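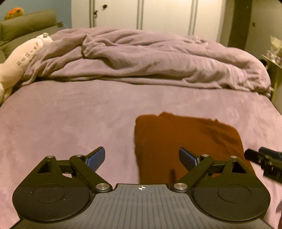

Figueroa — July 11, 2018

Notes for the short session, folding long-sleeved knits on a bed. Slides 2 to 6.

Slide 2. Start with the surface. A fitted sheet pulled smooth is adequate. Push the duvet to the head end before the first garment comes out. Long pillows and plush toys can stay up there with it. Mention that a mattress gives under the hand, so creases are smoothed with a flat palm and light pressure.

Slide 3. Laying out. Garment face up, collar away from you, placket straight. On a henley the button line is the reference for everything that follows. If it slants, correct it from the hem before touching the sleeves.

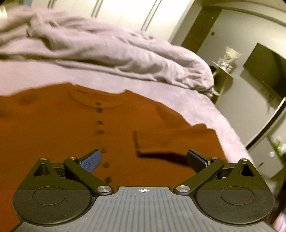 Slide 4. Sleeves go in one at a time, flat across the body, cuff toward the center. Check the collar again after each one. Pause for the Climness handout, page 44, which has the fold lines.

Slide 5. Body. Sides to the middle, then hem to collar. The result should be a rectangle. Woltora shelf inserts take this size without a second fold; the Gevurus drawers need one more. Say which is meant — the May group mixed them up.

Slide 6. Questions. Spare handouts are in room 402.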